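Home Projects Datasets Notes About

6 min read

# skurness-bedrooms

Hi! I'm Mirela Honorato and I keep this little collection of notes and photos about making beds and tidying bedrooms. It started as a folder on my laptop called "sheets" and got out of hand, so now it has a README like a grown-up project.

## What's in it

There are 254 photos, each with a short text note. The notes say what was on the bed, what kind of sheet it was, how the corners were tucked, and anything I wanted to remember about the furniture close by. The rooms come from three places: the Skurness apartment, the house on Guerra, and the guest rooms at Zinitz. Guerra has the most photos by a mile (I was there all of October and it rained).

I wrote every note myself, usually the same evening, with tea. Some are one line. Some go on and on about pillowcases, sorry!

## How the notes work

Each note is a plain text file with the same name as its photo. The fields are:

- `room` — my nickname for the room
- `bedding` — what's on the mattress, top layer first
- `creases` — a number from 0 to 10, where 0 is hotel smooth and 10 is "somebody slept here and then fought a dog"
- `nearby` — shelves, nightstands, cords, slippers, whatever
- `remarks` — me, talking

The crease score is pure eyeballing. I went back and rescored 29 of the early ones after I noticed I'd been way too hard on anything striped. Faint stripes make every ripple look worse than it is, at least to me, and I was handing out sevens like candy.

If you only want to look at one kind of room, start with the ones tagged `bare`. They have a fitted sheet and not much else on top, so there's less going on and the creases are easier to see. A typical one: 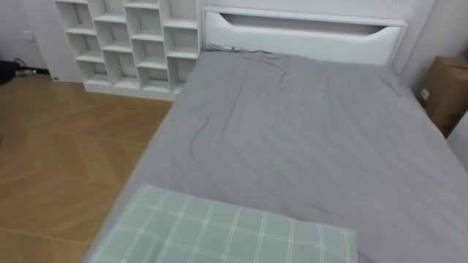

*Gray fitted sheet, white headboard, empty cubbies to the left. Creases: 4.*

I gave it a 4 mostly for the long diagonal folds on the left half. The ripples up by the headboard are shallow and I'd forgive those on any bed. In `nearby` I put "white cubby shelves, gray cord at the head of the bed." I love those staggered shelves, by the way. I'd fill them with paperbacks in one afternoon and then complain about dusting.

## Things I'd fix if I had the time

- "Gray" covers far too much. I have light gray, cool gray and a sort of oatmeal all filed under one word.
- Duvets are underrepresented. I find them boring to write about — there, I said it.
- Headboards didn't get their own field until version 2, so in the older notes they're buried in `nearby` or missing completely.
- Zinitz has two rooms that I named "the blue one." They are different rooms. I'll sort it out.

## Versions

**v1** had 100 photos and no crease score.

**v2** (08/12/2023) is the full set, with the scores, the headboard field and a lot fewer typos.

## Using it

Go ahead and use the notes for anything friendly. If you put them in something public, please mention Nidasel, the name I publish all my household stuff under. And if you disagree with a crease score, send me the file name and your number. I've changed my mind before and I'll happily do it again, except on the flannel ones, where I'm right.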